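Ticket: Orko label printer skips every second label
Opened by: Emerson Marinho
Site: Fustside stockroom
Status: Solved, August 2018

Hi all! Writing this one up properly, as I learned a lot and somebody at Harries is bound to hit it too.

The Orko prints one good label, feeds a blank, then prints another good one. It started when I loaded the new roll from Fludley, 700 labels, lovely thick stock. Test page from the printer's own menu does the same thing, so I've ruled out the computer and the cable.

Tried so far: power off and on, reseated the roll, cleaned the print head with a swab and alcohol. The head looks great now! Still skipping.

Update 1
Ran the gap calibration (hold Feed until the light blinks 2 times, then let go). It spat out 13 blanks and stopped with a red light. Old roll back in, calibrated again, perfect prints. So it's the roll, or how the printer reads it — progress!

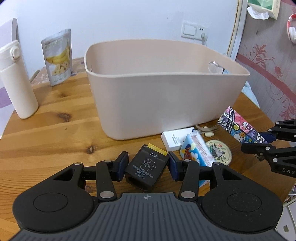

The sensor under the roll looks for the gap between labels, and on the new stock the backing paper is so thick that it can miss one. There's a setting for this called Media Sensitivity, three menus down, and I had never opened it. Ours was at 4. I went up one step at a time and printed a strip at each. Anyone copying me should use the bin labels for testing, the size we put on big plastic storage bins like the beige-pink one with the oval handle openings, as a skip shows up right away at that length. At 7 it skipped now and then, at 9 it was nearly there, and at 10 every label came out.

Update 2
Recalibrated at 10, turned it off overnight, printed a long batch this morning. No blanks, no red light. I love this little printer again.

One thing still open: the old roll prints slightly low at the new setting — can we save a profile for each stock? If someone knows how, please reply before I close this.

Emerson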